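Bestano Releases Drustgate 2 Latch Set for Interior Wood Doors

RUDAU, June. Bestano today announced the Drustgate 2, a flush-mounted latch set for interior wood doors in apartments, clinics and small offices. The product replaces the original Drustgate and keeps the same screw pattern, so existing door cutouts can be reused.

The strike plate has been lengthened, and the latch bolt now travels further into the frame. The spring cartridge can be removed from the edge of the door without taking off the handle. Fitting requires a 28 mm bore and a standard screwdriver.

A dark latch plate remains the most common choice for doors in medium-brown wood tones set against pale walls.

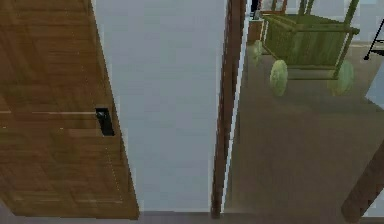
Availability and ordering

The Drustgate 2 ships from the Sowa warehouse under part number 2512 (left hand) or 2639 (right hand). Finishes are black, gray and satin nickel. Orders for the original Drustgate will be filled while stock lasts. Spare spring cartridges are sold separately and fit both versions. Installation sheets are packed with each set and can also be requested from the Rudau office.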